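Quiénes somos

Bavow es un portal en español sobre el mercado de las apuestas deportivas: licencias, acuerdos con ligas y cambios de normativa.

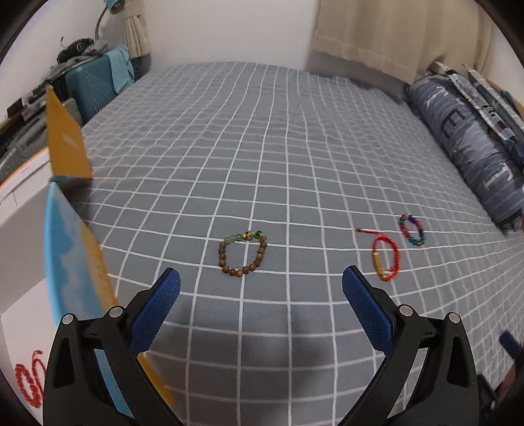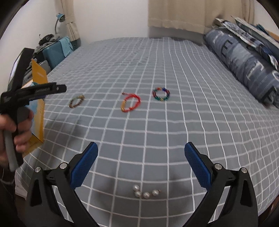

Empezamos con un boletín de 30 suscriptores y hoy publicamos 9 artículos por semana. Seguimos a 35 operadores, entre ellos Brolley y Arkden. No aceptamos apuestas ni cobramos por registro de usuarios. Los contenidos patrocinados llevan siempre su etiqueta.

Las correcciones se envían desde el formulario de contacto. Contenido para mayores de 18 años.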